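マルテントの「居間びらき」に行ってきた。町内の家が年に一度、居間だけを公開する催しで、台所も寝室も見せない。見せるのは居間だけ。その割り切りに惹かれて、金曜の朝、スカヴォの駅からバスに乗った。参加費は800円で、引き換えに地図と靴袋を渡される。靴袋は片方しか入らない大きさだった。

最初の家は時間を間違えて閉まっていた(間違えたのはこちらである)。門の前で同じように地図を回していた夫婦と会釈を交わし、黙って別々の方向に歩きだす。坂を約200メートル上がると、ロックウッド荘という札が出ていた。荘とつくが普通の家だ。玄関で片方の靴を袋に入れ、もう片方を手に持って上がった。

今年の共通の題は「食卓の上」だそうで、各家が好きなものを卓に出し、来た人が勝手に並べ替えたり片づけたりしてよいことになっている。ロックウッド荘は果物だった。トマトは野菜ではないかと同行の誰かが言い、玄関先で短い議論があったが、私はお茶のほうが気になっていた。

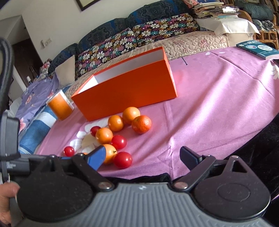 桃色のクロスの上のオレンジとトマト。ロックウッド荘の居間にて。

やることは簡単で、散らばったものを箱にしまう。それだけである。それだけなのに、人はなかなか手を出さない。他人の家の食卓で最初のひとつを取るのは、宴会で最後の唐揚げを取るのと同じくらい勇気がいる。私は卓のまわりを二周して、壁際に退いた。

退いてみると、卓より部屋のほうが面白い。花の多い家だ。ソファには淡いベージュのキルトのカバーがかかり、そこにも薄い桃色の花が散っている。背もたれのクッションはデイジー柄。左手に垂れている毛布はラベンダー色で、やはり花柄だった。花粉症の身としては、柄であることに感謝した。

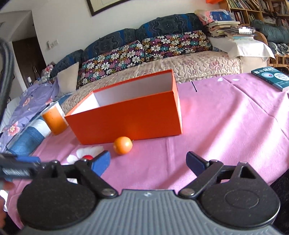 文=ジェマ・タプリー(Gemma Tapley)

卓の隅に一冊、深い青緑色の本が置いてあった。表紙には白い字で「B=MA」。数式のような題名の本を居間に置く家は信用できる気もするし、お茶の時間に質問されそうで怖い気もする。手に取るのはやめておいた。隣の見学者は手に取り、表紙だけを長いこと眺めて、元の向きより少し斜めに戻した。私はそれを直したい衝動と十分ほど戦った。

ソファの右端には雑誌や本が積んであり、その先に籐の椅子がある。公開日だからと押し入れに何もかも詰め込む家もあると聞くが、私は積んであるほうが落ち着く。自分の家がそうだからだ。うちの場合は、積んであるものの下に椅子があるはずなのだが、ここ数年確認していない。

箱の左にはオレンジ色の透けたカップがあって、縁のところが白い帯になっている。箱もオレンジ色、中は白。揃えたのかと尋ねると、「そう見えます?」という返事だった。揃えた人の返事ではないと思う。

そのうち、いちばん年少の見学者が卓の正面に陣取り、大人たちは審査員のように腕を組んで見守ることになった。本人はしまう気がなく、トマトを花の真ん中に置くことに熱心だった。クロスに大きな白いデイジーが印刷されていて、芯が淡い黄色をしている。あの黄色い丸を見れば、たしかに何か載せたくなる。

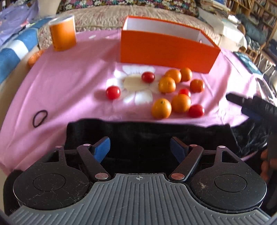
ジェマ・タプリー
「スカヌラ通信」居間めぐり欄担当

丸いものを平らなところに置くと転がる。知ってはいたが、人の家で知り直すと声が出る。布に少ししわがあれば止まるし、なければ縁まで旅をする。トマトのほうが足が速い、というのがその場の通説になった。オレンジは皮がでこぼこしているぶん、いくらか分別がある。

議論は続く。大きいほうから箱に入れるべきだという派と、手前から入れればいいという派がいて、どちらの派も手は動かさない。私は手前派だった。奥の果物に腕を伸ばすと袖が途中のトマトをなぎ払う。これは理論ではなく、先ほど私がやった。拾って戻すとき、誰も私を見ないようにしてくれたのがかえってこたえた。

一方、年少の見学者はオレンジにも序列をつけ始めた。つやのいいのは前、しわの寄ったのは横。しわの寄ったほうが甘いこともあるんだよ、と年長の見学者が自分の弁護のような口調で言っていた。 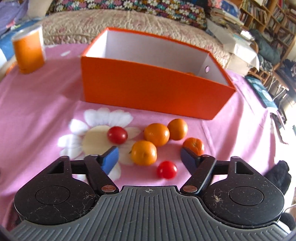

箱に話を戻すと、右の側面に小さな丸い穴がひとつある。通気のためか、指をかけて引くためか、家の人に聞いてみたら「最初からあいてた」とのこと。見学記としては物足りない答えだが、我が家の家財もだいたい同じ説明で済む。ふたはかぶせず、口を開けたまま使うのがこの家の流儀らしい。しまったものが見えるので、しまった気にならないのが難点だと思う。

箱詰めがどうなったかは書けない。お茶が出たからだ。濃い麦茶に固いビスケットが2枚。1枚は椅子に座って食べ、もう1枚は立って食べた。座った途端に次の組が来たのである。

帰りがけに感想帳を渡された。前の人は見開きいっぱいに果物の絵を描いていて、後に続く者としては非常に書きにくい。「クロスが良かったです」と書き、名前の字を間違え、訂正してさらに読めなくした。

実用的なことも少し。バスは午後になると間隔があくので、帰りの時刻は行きに見ておくこと。靴下は穴のないものを。坂の下の二軒は次回にまわすことにした。靴袋は返却不要とのことで、いまは玄関で片方だけのサンダルを入れている。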